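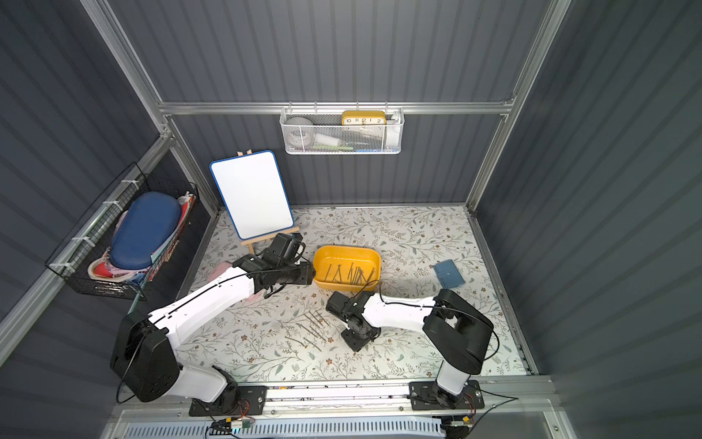 Ticket 3486 – Moltholm office, shared printer drops off network
Opened by: Hnat Stelmakh
Priority: 3

Printer goes offline after 14 minutes idle. Power cycling brings it back. Started in February after the router swap.

Zdzisław Dudek, 10:40
Printer was still on its old static address, outside the new range. Moved it to a reserved one and turned off deep sleep. Please print a test page after lunch.

Hnat Stelmakh, 14:15
Printed fine, colour too. Tray 2 still jams – will log separately.

Status: closed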